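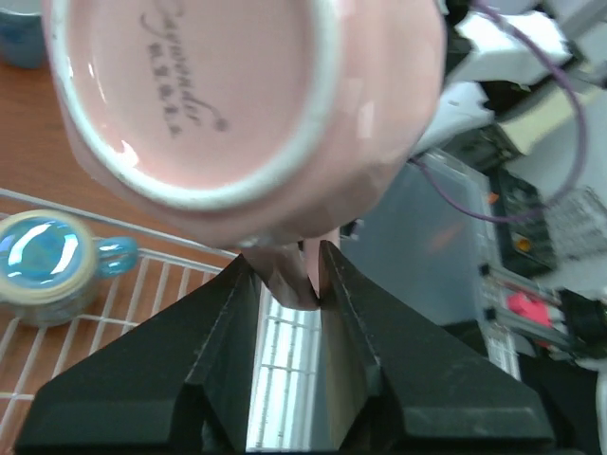
FLAVBERG, August

Crypto exchange Andeo will stop supporting withdrawals over the Flendov sidechain at the end of the month, the company told customers in an email sent shortly after 9 a.m. Deposits over the same network were switched off earlier in the day.

Customers who hold tokens on the sidechain can still move them to their own wallets until the cutoff. After that, any balance left in an Andeo account will be converted to the main-network version of the same token, with the exchange covering the conversion fee. Tokens that have no main-network version will be sold for a dollar stablecoin at the market price on the day.

Andeo said 1,926 accounts still hold a balance on the network. Of those, 1,616 hold only the bridged stablecoin and will not need to do anything. The rest hold one or more smaller tokens and have been sent a second email listing the balances affected.

The exchange gave falling use as the main reason. It added the network during a busy stretch for small lending protocols, when traders were looking for a cheaper way to move funds than paying main-network fees. Most of those protocols have since closed or moved to larger chains, and the cost of running the nodes and the bridge connection has stayed the same.

"Keeping a network open takes engineering time whether it carries ten transfers a day or ten thousand," the company wrote in its notice. It said it had no plans to drop any other network this year.

Flendov's developers posted a reply on the project's forum in the afternoon. They said the chain would keep producing blocks as normal and that the Andeo decision affects only the exchange's own deposit and withdrawal service. The bridge contract, which the project runs separately, stays open in both directions. The developers said they had been told of the plan 30 days ago and had asked for a longer notice period.

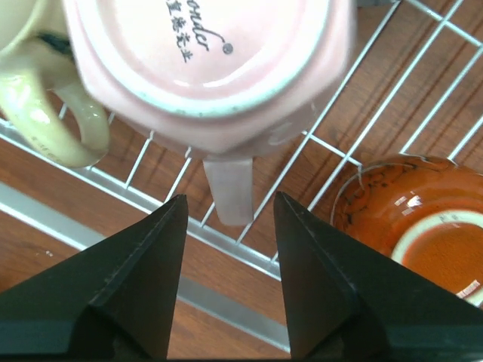

Pink mug with lettering on its base.

The network's native token was down in early trading and recovered part of the loss by the evening. Trading volume was thin on both sides. Andeo was one of three exchanges that listed the token, and the pair will be removed at the same time as the withdrawals. Open orders on the pair will be canceled at the cutoff and the funds returned to the customer's available balance.

Users who have staked the token through Andeo face a slightly different schedule. Staked balances will be released automatically, starting next week, and rewards will be paid up to the release. The exchange said the release could take several days to clear for larger positions, and staking customers were told to check their balance before requesting a withdrawal.

Wallet maker Ivanov, whose app is used by a large share of the sidechain's holders, said it will go on supporting the network. Its current version already handles transfers to and from the bridge. Users on older versions will have to update before they can receive funds from Andeo, as the address format changed in the spring. A transfer sent to an old-format address will be rejected and returned, less the network fee.
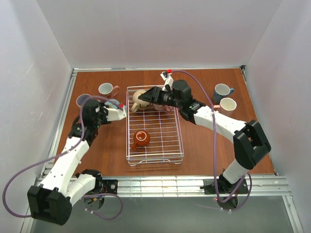 The number of validators on the chain has also come down. The project's public dashboard showed 135 active validators at midday, and the developers said in their forum post that several operators had left in recent months as rewards shrank. They said the current number is enough to run the network safely and that a proposal to raise validator rewards is open for a vote. Voting closes before the Andeo cutoff.

Some forum members asked whether the project would look for another exchange listing. The developers said talks were under way with two smaller platforms but gave no names and no dates. Other members asked for the bridge fee to be waived until the end of the month so that customers leaving Andeo would pay less to move their tokens. That request has been added to the agenda for the next community call.

Andeo warned customers to watch for fake support messages. The exchange said it will not ask anyone to send tokens to a new address or to share a recovery phrase in connection with the change. Withdrawals should be started only from inside a customer's account page, where a notice now appears next to each balance affected.

Deposits sent over the sidechain after the shutdown will not be credited automatically. The exchange said it will try to recover them on request, for a fee, and that recovery could take several weeks.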